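Notes, Luvotbridge library talk, slide 5 on: cold food, less waste!

Ask for hands: who threw out lettuce this week? (Me too, a whole bag.) Milk goes on a shelf at the back, never in the door.

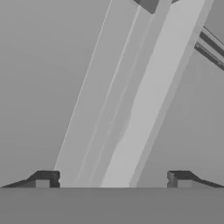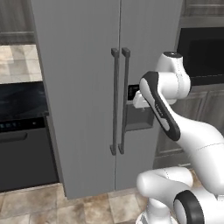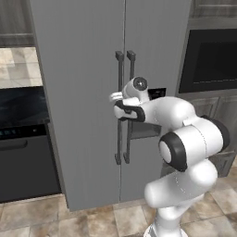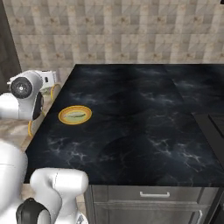

Vaida Jõgi wrote back after July that she keeps one "eat me first" box at eye level and hardly bins a thing now. Love this, read it out!

Then the freezer bit: bread, sliced, 32 bags handed out at the door.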